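Zutska pays people to pick up candle wicks, badly at first

Jun 6, 2023

CERNTON - The hottest job in town this spring involves no heat at all. Since April, a small crew at Zutska has been steering a robot arm through one chore, over and over, so that a learning program can study the results and someday do the chore alone. The chore is picking up candle wicks.

The company had 987 recorded tries on its drives as of this week. Ermelinda Gouveia, who runs the collection, would like more, and would like them messier.

"Everybody wants to show off," she said. "I get these beautiful, careful grabs. The program needs to see someone miss and go back for it."

Operators work in 46-minute stretches and are asked to toss the wicks down fresh before each try. Left to themselves, people tidy. One new hire spent his first morning laying them out like silverware and had to be spoken to.

Wicks were Eilidh Aitken's idea. She came to Zutska from Gallagher, a candle maker, where she had watched trainees fight with the things for years. They are thin, they're waxed, they lie across one another, and the metal tab on the end makes one side behave differently from the other.
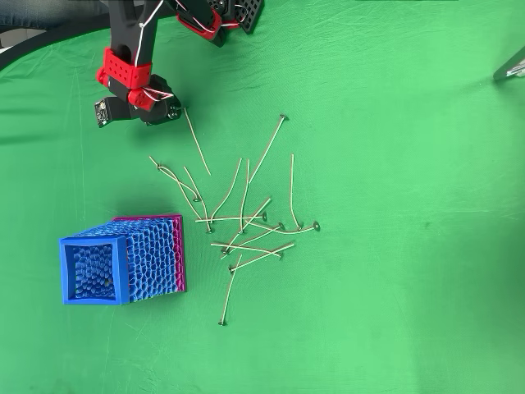 Aitken says a good operator goes for a wick with a clear stretch to grab and leaves the tangled ones for later. A bored operator goes for whatever is closest. Both kinds of recording are kept, though only one kind gets you a compliment.

The sets will feed a sorting program called Prorkari, which so far has 16 successful solo pickups to its name. Gouveia keeps the failures in a separate folder. She declined to say how big it was.

Zutska plans to record another 200 tries before moving on to shoelaces.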